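Sign up for our newsletter to get new articles by email. You can unsubscribe at any time. [Accept] [Close]

3.2 Fruit, container and work surface

The study looks at how a mixed group of fruit sits in a shared container, and at how the order of filling affects which pieces stay easy to reach. Earlier work on household fruit storage, including the Flistitz survey of 363 kitchens, dealt mostly with keeping time and paid little attention to placement. We wanted a small, repeatable arrangement that a person with an ordinary kitchen could set up again.

All trials used one open basket of blue plastic mesh. The grid has open cells, so the lower layer of fruit can be checked from the side without lifting anything out. A closed bowl from the Björklund range was tried in the pilot and dropped, as the coders could not agree on what lay at the bottom. The basket stood on a tan tabletop, away from the front edge, and was not fixed in place. It was allowed to turn slightly during a trial and was not straightened until the trial ended.

The fruit was chosen to cover a range of shapes. Round, firm pieces (orange, apple) make up most of the load. Grapes are kept on the bunch and treated as a single item. The banana is the only long piece, and the lime is the smallest of the single fruits. Figure 2 shows the banana at the rim with the lime still on the table.

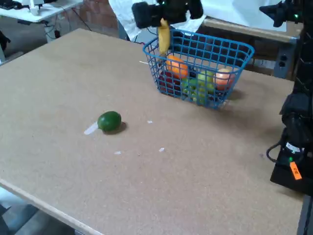 Figure 2. Banana held over the filled basket. The lime lies on the open tabletop to the left.

3.3 Order of filling

Each trial was scored from the moment the first item entered the basket. Grapes and round fruit formed the base load, and the banana and the lime were the late items. We separated the two groups after the pilot, in which a banana placed early was often pinned under an orange and had to be pulled out by its end. Pieces that had been pulled out in this way were marked more often in the skin check than pieces lifted from the top.

A late item was scored as "resting" if it lay on other fruit without touching the table, "leaning" if part of it stood above the rim, and "out" if it was on the tabletop at the end of the trial. The position of the base load was coded separately by basket side. Two coders worked from the same stills and settled differences by looking again together. Where a piece of fruit could not be named with confidence through the mesh, it was entered by color only.

The full set contains 2001 placements. Of these, 500 involve the banana as a late item, and 50 of those were coded twice as a check on the categories. We did not weigh the fruit before each trial. Size was controlled loosely by buying from one supplier, Plevurier, and by replacing any piece that had gone soft.

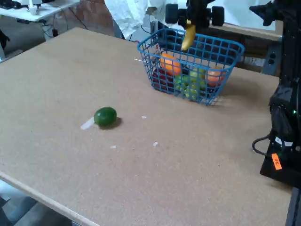
Figure 3. Wider view of the table and basket, with the banana hanging into the upper edge of the basket.

3.4 Position on the table

The starting place of a late item turned out to matter more than we had planned for. A lime set down on a flat surface may roll, and a rolling start changes the distance to the basket. White tape was used on the tabletop as a guide. We also tried a folded napkin under the lime, but it changed the height of the fruit and was given up.

The banana does not roll in the same way, but it can lie with either end toward the basket, and the curve can face toward or away from it. In the Jilent coding sheet, which we used with small changes, a long item is described by one angle only. We added a second entry for the direction of the curve. Without it, two quite different starting positions would have received the same code.

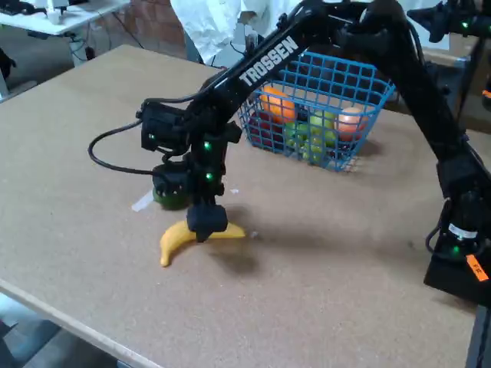 Both entries were filled in before the item was moved. If the banana shifted before it was lifted, the trial was kept and the new angle was written next to the old one. Trials in which a late item reached the floor were removed from the set and repeated with a fresh piece.

Some limits follow from these choices. The basket is shallow compared with many fruit bowls, and a deeper container would hide more of the base load and probably hold a banana upright more often. Only one bunch of grapes was used in each trial. Pears and other fruit with a narrow end were left out, so the results in Section 4 should be read as applying to round fruit with one long item added near the end of filling.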